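Getting a Stuck Hex Socket Screw Out

Flurero Workshop Pages - Fasteners
Last updated 16 Apr 2022

Hex socket screws hold together bikes, flat-pack beds, machine guards, camera tripods, faucet handles and most of the small equipment in a home shop. They come out easily until one day they don't. The usual result is a rounded socket and a worse job than the one you started with.

These steps go from gentle to rough. Start at the top and stop when the screw moves. If the socket is already rounded, skip ahead to "When the socket is rounded".

What you need

- A good hex key in the right size, metric and inch if you aren't sure which you have
- A hex bit socket and a ratchet or T-handle
- A scribe or a dental pick
- A small brass or plastic hammer
- Penetrating oil
- A heat gun or a soldering iron
- Torx bits, in case the socket is rounded
- Left-hand drill bits and a screw extractor
- Safety glasses

You won't need all of it for one screw. I keep it in one box so that I don't go looking halfway through.

Clean out the socket first

Most rounded sockets start with dirt. Paint, old threadlocker, dust and dried grease pack down into the bottom of the hex and keep the key from going all the way in. The key then bears only on the top edge of the socket, and the top edge gives.

Scrape the bottom of the socket with the pick. Turn it around in each of the six corners. Blow the dirt out with your glasses on, or use a vacuum with a narrow nozzle. If there is paint in the corners, put a drop of paint stripper in, leave it for the time on the can, and scrape again.

Push the key in by hand and see how deep it goes. Put a thumbnail against the key where it meets the screw, pull it out and look. On an ordinary cap screw the key should go in at least half the height of the head. Button heads and flat heads have shallower sockets and are much easier to ruin.

Check the key

Look at the end of the key. If the corners are rounded or twisted, grind the end back square until you reach fresh metal, dipping it in water as you go so it doesn't turn blue. A blue key has lost its hardness. A key that came free with furniture should go in the scrap bin. Mine are from a Laaksonen set I have had for years, and I have ground the short arm of the small ones back more than once.

Then check the size. Several metric and inch sizes are close enough that the wrong key will go in and seem to fit. A 5/32 inch key and a 4 mm key are the pair that catches most people. Try the next size up in both systems. The right key is the largest one that goes in without force. There should be very little play when you rock it.

Don't use the ball end for this job. Ball ends are for running a loose screw in or out at an angle. They touch the socket on a small area and can snap off inside it, and then you have a hard steel ball to dig out as well.

Tap it before you turn it

Put the key or the bit socket in, hold it straight, and give the end a few sharp taps with the hammer. This seats the tool and shocks the threads a little. It is free and takes a few seconds, and I would guess it is the step people skip most. If the part behind the screw is thin or brittle, back it up with a block of wood first.

Now try the screw. Use the short arm of the key in the socket and the long arm as the handle. Push in with one hand and turn with the other. Add force slowly. If it feels springy and the key is starting to twist, stop.

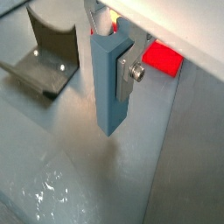 Try tightening it a hair before you loosen it. A very small turn clockwise is sometimes enough to crack the rust or the old threadlocker, and then it will come back the other way. Keep it small. You are only trying to feel it move.

If it does move, don't spin it straight out. Go a quarter turn out, an eighth back in, and so on until it runs free. Screws that squeak on the way out are picking up metal on the threads, and they can seize again halfway.

Penetrating oil

Oil needs time more than it needs quantity. Put a few drops where the thread enters the part, not only on top of the head. On a through hole you can often reach the thread from the back, and that works far better. Tap the head again so the oil creeps in.

I use Plotent, mostly out of habit, since the can has a thin straw that stays attached. Any real penetrating oil will do. General-purpose spray lubricant is a poor second. Leave it overnight if you can, put more on in the morning and tap again before you try.

Keep oil off brake discs, brake pads, rubber belts and bare wood. Wipe the inside of the socket dry before you put the key back in. An oily socket lets the key ride up.

Heat

Heat does two things. It makes the metal around the screw grow slightly, and it softens threadlocker. Common blue threadlocker usually gives way with hand tools, but red often has to be hot before it will let go.

Wipe off all the penetrating oil first and let the part air out. Oil smokes, and it can catch fire.

For a screw in a metal part with nothing delicate nearby, use a heat gun and warm the part around the screw. For a small screw near plastic or wiring, hold the tip of a soldering iron down in the socket for a couple of minutes. The heat goes into the screw and stays mostly there. Turn it while it is hot, with gloves on.

Don't heat anything close to a battery, a gas strut, a sealed bearing or a tank. Don't heat carbon fiber at all.

Steel screws in aluminum

This combination deserves its own paragraph. Steel and aluminum corrode where they touch, and the white powder that forms takes up more room than the metal did and jams the thread. Road salt makes it worse. The screw is usually harder than the thread it sits in, so brute force can pull the aluminum thread out along with the screw.

Be patient with these. Alternate heat and oil over a day or two, letting the part go cold and wiping it down before each round of heat. Aluminum grows more than steel as it warms up, so heat helps more here than it does with steel in steel. I had a seat clamp last February that took four rounds before it let go, and the thread was fine afterward.

More leverage

If the key fits well and the screw still won't move, switch to a hex bit socket on a ratchet. It stays straighter than an L-shaped key and doesn't flex as much. You can slip a short piece of pipe over the long arm of a key, but go easy. Small keys break suddenly and your knuckles go into whatever is behind them.

A hand impact driver is good on M6 and larger. Set it to loosen, hold it firmly, hit it once and check. Don't use one on anything mounted in plastic or thin casting.

When the socket is rounded

Take the tricks below in order.

1. Use a Torx bit. Find one that is slightly too large to drop in, and tap it in with a hammer so it cuts into the corners of the socket. Turn slowly and keep it straight. This works on most rounded sockets, and it usually costs you nothing but the screw.

2. Grip the outside of the head. If it is a cap screw standing above the surface, locking pliers on the outside will often do it. File two flats on the head first if the pliers slip.

3. Cut a slot. A rotary tool with a thin cutting disc will cut a slot across the head for a large flat screwdriver. Mask the area around it and wear your glasses.

4. Drill with a left-hand bit. The socket centers the bit for you, so pick one slightly wider than the socket. Run the drill in reverse, slowly, with cutting oil. Quite often the bit grabs and backs the screw out before you are done.

5. Drill the head off. If the left-hand bit doesn't catch, keep going until the head comes away. The part can now be lifted off, and there will be a stub of bare thread to grab with pliers. With the clamping load gone it is often surprisingly loose.

6. Use an extractor as the last resort. Extractors are very hard and very brittle. If one breaks off in the hole, an ordinary drill bit won't touch it, and the part will have to go to a machine shop.

Class 12.9 cap screws are hard on drill bits. Use cobalt bits, low speed and steady pressure.

Putting a new screw in

Throw the old screw away even if it looks usable. Match the thread, the length and the strength class, which is marked on the head of most cap screws. Stainless looks nice but is softer than a black 12.9 screw, so don't swap one for the other on anything that carries a load.

Run a tap through the hole by hand to clean it, then blow it out. Check that the new screw turns in all the way with your fingers before you put the part back on. If it binds, find out why before you reach for a key.

Put a thin smear of anti-seize on steel screws going into aluminum. Where vibration is the problem, use blue threadlocker instead, one drop on the thread. Don't use both on the same screw. Anti-seize also makes a screw tighten further for the same torque, so go a little under the figure in the manual unless the manual already allows for it.

Fill the socket with a dab of grease if the screw lives outdoors. It keeps water and grit out, and you can wipe it away with a rag the next time you need to get a key in there.

Related pages: Cleaning Damaged Threads - Choosing Threadlocker - Sharpening Small Drill Bits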